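Print this page | E-mail this to a friend

Review: Jutier gripper kit and simulator, built in a shared workshop

By Szymon Zieliński

The Jutier is a two-finger gripper sold as a kit, with a simulator included in the price. You build the hand on the bench and, if you are sensible, you try your grasping code in the simulator before you let it near anything that can break. I put ours together over most of November at Kindamance, the shared workshop where I rent a bench, with help from Songül Bayram on the wiring and Irén Kun on the software side.

What you get

The box holds 76 parts, not counting screws, which come in small paper bags marked by length. The bags are a good idea. The marks are in pencil and two of ours had rubbed off, so we spent the first evening with a pair of calipers. The body shells are moulded and fit together cleanly. The finger links needed a little filing at the pivot holes before they would swing freely, and the manual says nothing about this. If you force the pins in dry, as I did with the first one, you will be drilling it out again.

The manual is 64 pages long. The first half is clear, with large drawings and one job per page. The wiring section is much worse. The connector for the left finger motor is drawn upside down, and Songül only caught it because she checked every lead with a meter before we switched on. There is a corrected drawing on the maker's site, but you have to go looking for it.

You will need your own soldering iron, a set of small hex keys and a five-volt supply. The supply we had on the shelf, a Chu bench unit, did the job well enough. The kit also wants thread lock on the pivot screws and does not include any.

Build time

Three evenings for the mechanical parts, one for the electronics and another two for calibration. Someone working alone could do it, though fitting the return springs is easier with four hands. Songül held the body with a pair of soft-jawed clamps while I hooked the springs on, and even then one went across the room and under the pillar drill.

Calibration is where the kit is weakest. The routine asks you to close the fingers on the supplied gauge block, note a reading, open them and repeat. Our readings drifted until we had tightened the motor mounts a second time. After that they settled.

The simulator

I expected very little from the bundled software and ended up using it more than the hand itself. It loads a model of the gripper and puts it into a room with whatever objects you choose. The object library has 3753 items in it. A good many are of no use to anyone – I can't see myself picking up half of them – but awkward shapes are the ones that show up bad code. A plain box will forgive a poor approach. A branching thing with arms going in all directions will not, and nor will a long stick that sits across the fingers at an angle.

Irén wrote a short script that picks objects from the library at random, places them on a worktop and logs each attempt. We ran it in batches of 49. Early on, our planner kept treating anything long and thin as if its middle were the only place to take hold of it, and the far end of the object would then swing into its neighbours. Finding that out on a screen cost us an afternoon. On the bench it would have cost a finger link, and those are sold only in pairs.

The camera can be attached to the back of the gripper model, so that you see past the body and out between the fingers. I left it there for most of the work. It takes a while to get used to, as the room tilts whenever the wrist does, but it makes it plain whether the fingers are lined up with anything.

There are faults. The program is slow to start. It forgets the window layout each time you close it. Stone and tile surfaces look good but have the same default friction as everything else, and you must set the values yourself in a text file. Saving a room under a name with a space in it makes the whole thing stop, with no message.

Support

I wrote to the seller, Somex, twice. Canan Aksoy answered the question about the drawing the next morning and sent the corrected page. My message about the file names has had no reply so far.

Should you buy it?

If you want a working hand in a weekend, no. There is too much filing and checking for that. If you have a bench and some patience, and a friend who can read a wiring diagram, it is a sound kit with decent parts. People who only want to learn how to plan a grasp could leave the box shut and use the simulator for a month first. I would like to see it sold separately, and at a lower price.

Good: clean body shells, large object library, quick answer on the wiring.
Bad: tight pivot holes, poor wiring pages, fussy calibration.

Print this page | E-mail this to a friend 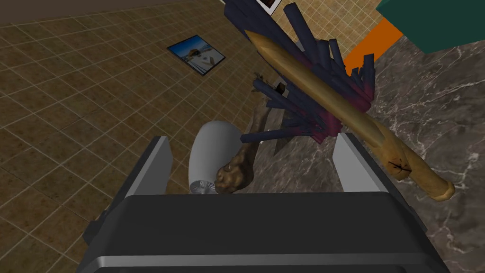 Between the gripper's open fingers in the simulator, with the stick and the branching cluster over the stone surface.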